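Sesport Student Robotics Program
Team Guide, Section 4: Block Station Set-Up and Wrist Camera Check

4.1 Purpose

This section explains how student teams prepare the block station before a practice run or a scored round of the Ultwood Challenge. Teams should complete Section 3 (Arm Power-Up and Homing) first. The steps below take around 9 minutes for a team that has done them before. New teams should expect to need longer and should book the station accordingly.

4.2 Before You Begin

Each team must have the following at the station:

- The team's block set, in its numbered bag
- The station log sheet and a pen
- A clean, dry cloth
- The team laptop, with the Druller control program already open

Caution: Keep hands, sleeves, and hair away from the arm whenever the power light is on. One team member must stay within reach of the stop button at all times.

4.3 Placing the Blocks

1. Press the stop button. Confirm that the arm does not respond to the control program.
2. Wipe the work surface and both gripper pads with the dry cloth. Do not use water or spray cleaner on the pads.
3. Place the gray block and the red block on the white surface, inside the reach of the arm.
4. Turn the gray block to the face named on the round card. Faces carry raised designs, and the judges will check that the correct one is showing.
5. Release the stop button and select HOME in the control program.

Note: For a practice run, teams may choose any face and any spacing between the two blocks. For a scored round, the placement on the card must be followed.

4.4 Checking the Wrist Camera View

6. Open the camera window and move the arm to the viewing position. Set the speed to 2 for this step.
7. Open the gripper fully. With the gray block as the target, adjust the arm until the block lies ahead of the open fingers.
8. Save one view for each starting position the team intends to use.

Wrist camera views, block station: 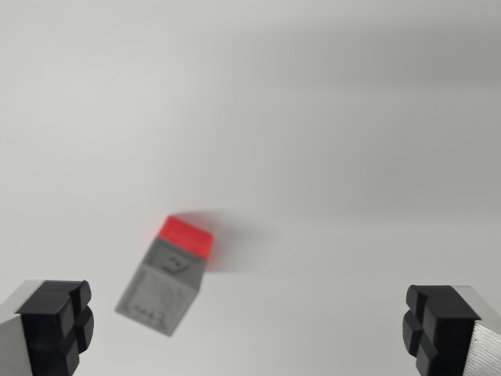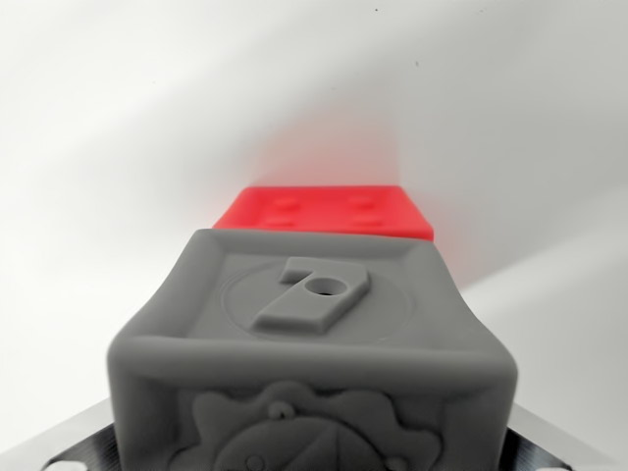

Gray block with the sun design on its front face: 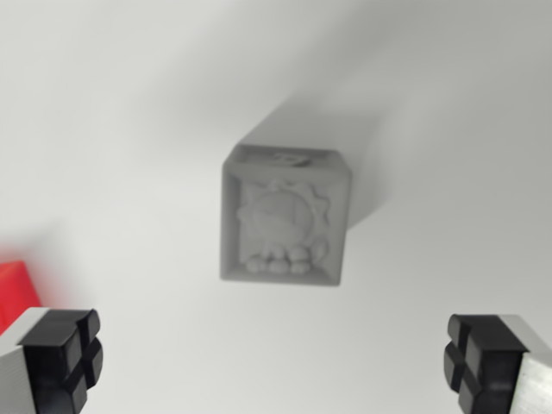 Gray block with the lion design on its front face, red block behind:

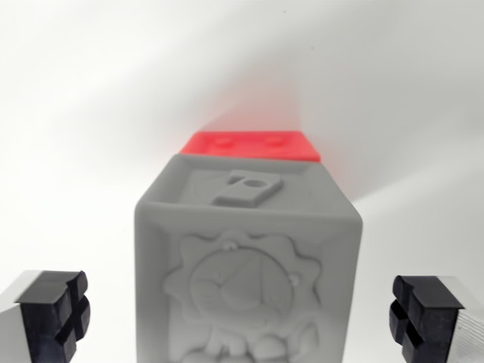

9. Enter the name of each saved view on the log sheet, together with the face in use and the name of the student who operated the arm.

Caution: Do not loosen the camera bracket to improve a view. A bracket that has been moved must be measured again by program staff, and the team will lose its remaining station time.

4.5 Setting the Grip

10. In the Grip menu, enter 153 as the starting width value. This is the program default for the standard block.
11. Enter 200 as the approach height. Teams that use a different value must write it on the log sheet.
12. Run the approach once with the grip command turned off. Watch the arm from the side and stop it at once if a finger comes near the top of a block.
13. Turn the grip command on and run the approach again at low speed.
14. If the block slips or turns, stop the arm, return the block to its starting place, and lower the width value one step at a time. Do not push the block into the gripper by hand.

Note: Soft focus in the camera window does not by itself require a repair request. Report the camera only if the picture freezes, goes dark, or stays blurred at every distance.

4.6 Leaving the Station

15. Select PARK and wait until the arm has come to rest.
16. Turn off arm power before reaching across the surface.
17. Count the blocks into the team bag and close it. Missing or cracked blocks must be reported to the desk in the Chaturvedi Room before the next team begins.
18. Sign the log sheet and place it in the tray.

Teams that cannot finish steps 1 through 14 in their booked time may save their settings and continue in a later session. Saved settings are kept until the end of November. Scored rounds are covered in Section 5.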